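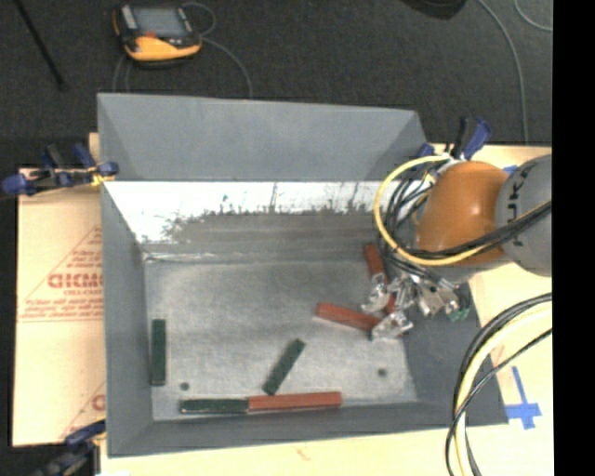

Last updated: January

Reading time: 3 min

Most small foundries lose more money to sorting than to melting. Scrap arrives mixed, and the alloy a customer ordered leaves little room for whatever was hiding at the bottom of the load.

Aninel, a brass and aluminum shop with 36 employees, changed its intake procedure last year after a run of castings failed pressure tests. Yasmine Ouazzani, the plant metallurgist, traced the failures to lead carried in with old plumbing fittings. The fittings had been logged as clean yellow brass by the supplier and accepted on paper.

The new procedure is slow. Each load is split into lots of 50 kilograms. A worker pulls 12 pieces from each lot, grinds a clean spot on every piece and reads it with a handheld X-ray analyzer. Paint, plating and oxide all skew the reading, so an unground surface is treated as no reading at all. If one piece falls outside the limits, the whole lot is checked by hand.

Horácio Macedo, who buys for the shop, was against it. Intake went from one shift to nearly two, and a regular supplier, Brukesix, stopped bidding for a while. "They priced in the rejects and came back," he says. The price per kilogram is higher now. Remelts are down by 40 percent, and the furnace schedule holds more often than it did.

Aluminum is harder. Wrought and cast grades can look identical after a season outdoors, and silicon, which separates many of them, is a light element that older analyzers read poorly in open air. Ouazzani sends doubtful pieces to an outside lab for spark testing and keeps them off the floor until the sheet comes back – usually two days, sometimes four.

Moisture gets its own check. Hollow sections are cut open before charging and preheated, whatever the weather. Water trapped under molten metal flashes to steam and can empty a crucible across the room.

The next change is to the paperwork. Lot numbers will follow the metal from intake to the finished casting, including gates and risers sent back for remelting. Returns are still weighed in as a single category.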